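Bedroom helpers wanted for the Skidum guest houses

Full or part time, starting as soon as you can
Posted July 2020

We're looking for two people to join the rooms team at Skidum, and we would love to hear from you if you're the kind of person who can't walk past a crooked bedspread! The job is making beds, clearing and tidying bedrooms, sorting whatever guests leave behind, and getting each room ready for the next arrival. It is physical work and there's a fair amount of stairs (the Harasym house has no elevator), but it's also good company, and you'll be done in time to have most of your afternoon.

We run two houses, Harasym and Norkatitz, with 60 beds between them. Norkatitz is the older one and has the bigger rooms. Every bed gets a quilted spread on top, and learning to lay one so it hangs evenly on both sides is pretty much the first thing we'll teach you. Kirsten Brøndum can do it in one throw. The rest of us walk around the bed a couple of times and tug.

What you'd be doing

Stripping and making beds, including the bunks in the family rooms
Clearing the bed and nightstand after checkout, bagging anything left behind and writing the room number on the bag
Dusting, vacuuming, wiping down mirrors and switches
Checking lamps, outlets and window latches, and writing up anything that needs fixing
Carrying linen to and from the laundry at Norkatitz
Folding on quiet mornings, usually with the radio on

The left-behind things deserve a mention of their own. People empty their bags onto the bed when they pack, and the small stuff gets missed. Chargers, earphones, hair ties, single socks, once a full set of watercolor brushes. We keep everything for 60 days in the cupboard behind the front desk at Harasym, and Ecaterina Bogdan, who has charge of that cupboard, writes to guests herself. You don't have to do any of the letters, but you do need to look properly before you pull a sheet.
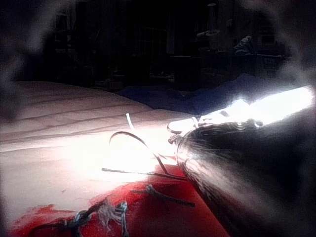
Shifts start at 8 in the morning and most people are finished by 2. Weekends are shared out evenly, so expect to work every other one. During the summer we sometimes ask for an extra morning, always paid, and you can say no. New people work alongside someone experienced for the first 7 shifts, and after that you'll usually have a floor to look after with a partner.

Who we'd like to meet

You don't need hotel experience. Two of our best people came to us from a bakery and a plant nursery. We do need you to be on time, comfortable on your feet, able to lift a full linen bag, and careful with other people's belongings. Enough English to read a room list is fine, and if you speak anything else we'll be delighted.

If you've done housekeeping before, tell us what you liked and what drove you crazy! We changed our whole cart setup in May after a new hire explained how her last place did it, and we're still very happy with it.

What we offer

Hourly pay, with paid breaks and a hot lunch
A $900 bonus when you've been with us a full year
Work shirts and good shoes, replaced when they wear out
Free nights for family in the off season

How to apply

Write a few lines about yourself and drop them at the Harasym front desk, marked for Halldóra Arnardóttir. A résumé is welcome but you can leave it out. Please say which days you can work and whether you'd prefer one house over the other. Halldóra will call you to set up a visit, and you'll get to see a couple of rooms and meet whoever is on that morning.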